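Akadis Soft Goods Finger Set, Series 4
Replacement fingers for two-finger laundry and garment grippers

Home > Gripper parts > Fingers and pads > Series 4

Sold as a matched pair, left and right, with mounting screws and a folded instruction sheet. In stock at our Hallumton warehouse.

If you have come to this page from the service notice, welcome, and thank you for reading it. Please don't be alarmed. Most of these fingers are working away perfectly happily, and a few minutes with a soft cloth and a good light will tell you whether yours are among them.

What the fingers are for

The Series 4 is a wedge-tipped finger made for picking up clothes, and especially for the small, fussy jobs, like slipping a tip inside a waistband to ease a pair of shorts off a wire hanger without bending the hanger or dragging its neighbors along. The narrow tip gets into gaps that a square finger would only push shut, and we are still very fond of it for that (our customers in children's wear tell us they are too!). 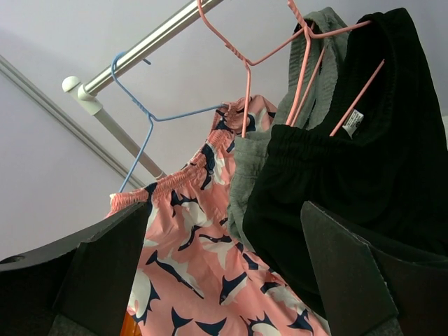

What went wrong with the early pairs

In January we began hearing from customers whose grippers were letting go late. The arm would open its fingers over the folding table, the software would report a clean release, and the garment would still be hanging from one tip by a thread. On the next move it got carried along, and sooner or later it ended up somewhere it shouldn't, such as around the wrist joint.

We asked for the worn fingers back and went over them on the bench at Grodmont, and the cause was plain enough once we had them under a lamp. On pairs with serial numbers below 1308, the lower edge of the finger was left with a sharper corner than our drawing calls for. As the finish wears, that corner roughens up and begins to catch on stitching, trim and loose ends. It is a fault in our finishing step, and we are sorry for the trouble it has caused.

Nobody has reported an injury to us, and we would like to keep it that way. The risky moment comes when a person reaches in to free a caught garment while the arm still has power. It may look parked, but it can start its next move with your hand in the loop of the cloth. Press the stop, wait for the drive light to go out, and only then pull the garment clear.

How to check your own

Power the arm down and wipe both fingers. Draw a scrap of thin knit along each edge from the base to the tip, slowly, letting it slide under its own weight if you can. If it drags or plucks anywhere, take the pair out of service. Look for stray thread while you are there, and snip it away with scissors instead of tugging. We suggest doing this every 100 hours of running time, and more often if you handle a lot of trimmed or ruffled pieces, which do seem to find a rough edge before anything else does.

Please don't file the edge yourself. We know it's tempting, and one or two of you have made a very tidy job of it, but filing changes how the two tips meet and the grip suffers for it.

Replacement and fit

Pairs numbered below 1308 are exchanged free, postage included, through McAlister, who handle our returns. Newer pairs have a rounded edge and are rated for 600 hours between changes. Always swap left and right together. Run the arm at its slowest setting for the first few garments afterward, and watch each release all the way through before you bring the speed back up.

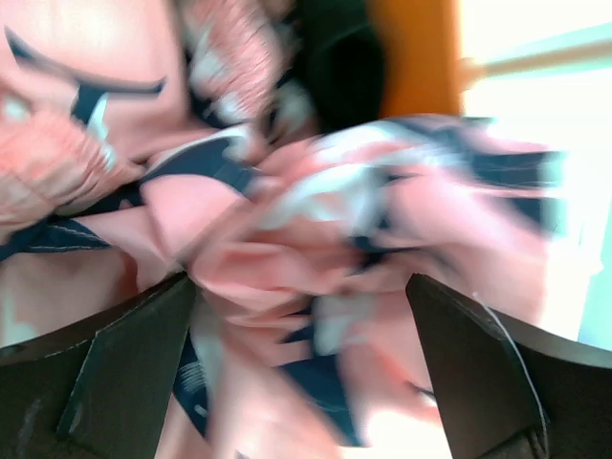
Customer comments

Yareli Cárdenas
Our old pair plucked the knit on the left finger only, and I nearly kept the right one as a spare. Glad I read the part about swapping both. We had been blaming the release timing for weeks and kept adding longer pauses, which slowed the whole line and didn't cure a thing. With the new pair I've taken the pauses back out. One request: could you print the serial number somewhere we can read it without unscrewing the finger?

Reply from Akadis
Thank you, Yareli, and yes, we'd like that too. The number moves to the outer face on the next batch. Until then it is also on the packing slip, if you still have yours.

Page updated April 5, 2022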